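Kadanow (novel)

Kadanow is a novel told in alternating first-person chapters by the residents and former residents of a river town of the same name. It was published by Arkunia in August as a paperback original and later issued in hardcover. The book runs to 16 chapters, each given to a different narrator or to a narrator who has already spoken, and takes place over a single winter, with long passages set in earlier years. It is usually shelved as literary fiction, although several booksellers placed it with mysteries when it first came out because of the missing ledger that starts the plot.

Background

The novel grew out of a group of linked short stories, three of which had appeared in small magazines before the book was sold. In the afterword, the author says that the stories were first meant to stand alone and that the town was left without a name in all of them. The name Kadanow was added when the ferry clerk's story was rewritten as a first chapter. Two of the three magazine stories were kept in changed form. The third, about a piano tuner who works in the town for one season, was dropped, but the tuner is mentioned by other characters in chapters 4 and 11.

The manuscript was written over several years and went through a change of structure late in the process. An earlier draft kept each narrator's account together as one long section. The finished book breaks these accounts up, so that the reader leaves a speaker in the middle of an event and may not return to that speaker for 100 pages or more.

Setting

Kadanow is a town on the inside bend of a wide river, with a ferry landing, a cannery that has closed, a grain hall, and a district of narrow streets called the Steps. The sign at the landing gives the population as 1,432, a number that several narrators quote and that one of them, the school cook, says has been wrong since she was a child. The country is never stated. Place names inside the book are a mixture of invented forms, and the currency is called only "money" or "notes."

The river freezes in part during the main story, which stops the ferry and leaves the road over the hill as the only way out of town. The road is mentioned in nearly every chapter but is described at length only once, in the chapter narrated by the bus driver.

Plot summary

The book opens with the ferry clerk finding that the ledger of passengers for one year is gone from the landing office. The year is the one in which the cannery closed and in which a large number of families left Kadanow. The clerk does not report the loss. Instead she begins to write the ledger out again from memory, asking people in the town who crossed and when.

Her questions are met in different ways. The school cook answers freely and gets most of the dates wrong. The retired foreman of the cannery refuses to speak to her, but his own chapter, which comes third, tells the reader much of what he has kept back. From him it is learned that some of the workers were paid to leave before the closing was announced, and that their crossings were entered under other names.

The middle part of the novel moves away from the landing. The bus driver's chapter follows a single trip over the hill in snow, with four passengers, one of whom is a woman returning to Kadanow after a long absence. She is later given two chapters of her own. Her account of the day she left does not agree with the foreman's, and neither agrees with what the clerk has written in the new ledger.

In the final third, the old ledger is found in the house of the grain hall's night watchman, who has died. Its pages for the spring months have been cut out with a blade. The clerk has to decide whether to place the damaged book back on its shelf or to put her own version there. The last chapter is narrated by her younger brother, who arrives after the thaw and sees one ledger on the shelf. He does not know that there were two, and he does not open it.

Narrators

The novel has 13 narrators. The ferry clerk speaks in three chapters, and the returning woman in two. All the others speak once.

None of the narrators gives a full name. They are known by their work, by a family position, or in one case by a house number. Chapter titles follow the same pattern, so that the first chapter is headed "The Clerk" and the ninth "Number Eleven." A reader who wants to know how two speakers are related has to work it out from small details, such as a coat that is lent in one chapter and worn in another. The paperback has no list of characters. One was added at the back of the hardcover at the request of the publisher.

Style

The chapters differ in tense and in length. The foreman speaks in short sentences and in the past tense throughout. The bus driver's chapter is in the present tense and has no paragraph breaks. The school cook addresses a listener, who seems at first to be the clerk but is later shown to be someone else. The shortest chapter, given to the watchman's niece, fills less than two pages.

Several phrases pass from one narrator to another. The expression "before the whistle," meaning the years when the cannery was open, is used by the older speakers as a plain statement of time. Younger speakers use it to mean something that probably never happened. The author has described this as the one part of the book that was planned from the start.

Dialogue is set without quotation marks in every chapter except the last.

Themes

Most discussion of the novel has dealt with memory and record keeping. The new ledger is built from what people are willing to say, and the clerk makes no attempt to correct it once a line has been written down. When two accounts disagree, she enters both. Readers have taken this either as a form of fairness or as a sign that she has given up on finding out what took place.

A second subject is the way work shapes the talk of a small town. Each narrator describes the same streets in terms drawn from a trade. Distances are given in bus stops, in sacks carried, or in the time it takes for soup to cool. The returning woman, whose work since leaving is never described, is the only speaker who uses ordinary measures.
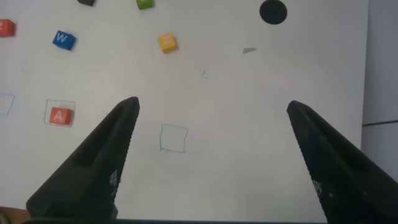 Publication history

The paperback of Kadanow was released by Arkunia with a plain gray cover and a first printing that sold out before the end of the year. The hardcover followed with a map of the town on the endpapers. The map places the grain hall on the wrong side of the landing compared with the text of chapter 6, and this was corrected in the second hardcover printing.

An audiobook was produced by Divevo with a different reader for each narrator. The clerk's three chapters were recorded by the same reader but at different sessions several weeks apart, and listeners have remarked on the change in the sound of her voice. The audiobook leaves out the afterword.

A large-print edition is also available. It restores a paragraph in the returning woman's second chapter that was lost from the paperback through a typesetting error. The paragraph, which describes her first sight of the closed cannery, appears in all later printings.

Reception

Early notices were mixed. Reviewers praised the foreman's chapter and the bus driver's chapter in particular, and the second of these has been reprinted on its own in a classroom reader. Some complained that the number of speakers made the first 110 pages hard to follow, and that the watchman, who is central to the plot, is seen only through other people. Others considered his absence the strongest part of the design.

The ending divided readers as well. The book does not say which ledger is on the shelf, and the brother's description of it, as a tall book with a cloth spine, fits both. Readers who favor the clerk's version point to his remark that the spine looked new. Those who favor the old one note that he says the same of nearly everything he sees in Kadanow after his years away.

The novel was shortlisted for the Shojaei Prize for fiction, which is given to a book with a strong sense of place. It did not win. Sales rose after the shortlist was announced, and the book has since been a common choice for reading groups, for which Arkunia issued a short set of discussion notes.

Related works

The author has published one further story set in the town, told by the piano tuner who was dropped from the novel. It takes place in the summer before the cannery closed and includes the ferry clerk as a girl. The ledger is mentioned once, when the tuner signs it on arrival and misspells the name of the town.

See also

Epistolary novel
Frame story
Linked short stories
Unreliable narrator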